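Inside the Desktop Teardown Bench at Traltano

5 min read

Traltano takes in retired office desktops, strips them to boards and metal, and sells on whatever still has a use. The refurbishing side is run by a bench lead who has been with the firm since it moved into the old Rowbotham works. She asked that the article leave her name out, and we met at the bench on a November morning.

The shop processed 3569 desktops last year. Most were business towers retired by offices and schools, and most came through in batches of the same model. "Batches are what make it pay," she said. "The first one takes you an hour. By the tenth you know where every latch is."

Work starts with the tower on its side and the side panel off. The bench is a slatted aluminum table, chosen after a laminate top wore through. Screws that fall between the slats land in a tray underneath, which is emptied at the end of each shift.

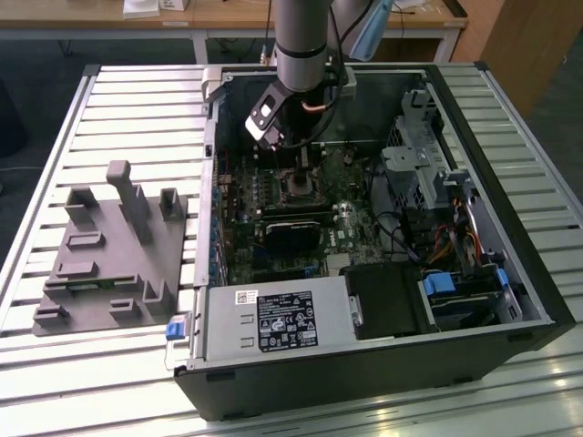 What gets checked first

The order of inspection is fixed by a sheet taped inside the tool cabinet. The power supply comes first. Its label is compared with the intake record, and a unit that does not match is pulled and tested separately.

"People swap supplies and don't write it down," she said. "If the label and the record disagree, I don't trust anything else in the record either."

The graphics card is next, where there is one. She releases the slot latch before touching the card, then lifts it straight up by both ends. In her account, most broken slots come from someone pulling at one corner. Cards are bagged and sent to Brorkia, a test house that returns a pass or fail for each item.

Drive cages are left in until the drives have been logged. Drives are then wiped or shredded, depending on the contract. The empty cage goes back if the machine is to be resold and into the steel bin if it is not.

Reading the board

She spends the longest on the motherboard. The capacitors get a look from the side under a lamp, because a raised top is easier to see at a low angle. The coin cell is measured in its holder. Anything under 3 volts is replaced, whatever the machine's age.

"A flat cell gives you a wrong clock and lost settings," she said. "Then somebody calls it a bad board and it gets scrapped. It's a cheap part."

Memory slots are blown out and inspected for bent contacts before new modules go in. The processor stays in its socket unless the board fails, and the retention lever stays closed while other work is going on nearby. Connectors are read from the printing on the board: battery, display header, processor fan.
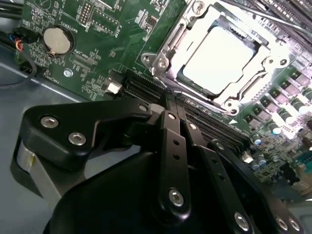

Cables cause more returns than boards do, in her experience. Of the last 1000 machines sold, 31 came back, and the largest group had a plug left off or only half seated. The shop now has a second person press every connector before the panel goes on.

The check is done by hand and in one direction, clockwise from the power supply. It was borrowed from Truden, a repair firm where she worked earlier. She tried a printed checklist for the same job and dropped it after people began ticking the boxes at the end.

Asked what she would change about the machines themselves, she named the front panel leads. "Every maker has its own plug. Put it on one standard block and I could reuse twice as many cases."

Boards that fail are held on a rack by model until a full carton can be shipped for metal recovery. Working boards without a case are sold as spares, with the cell fitted and the socket covered. The next batch, a set of matching towers from a school district, was due on the dock after lunch.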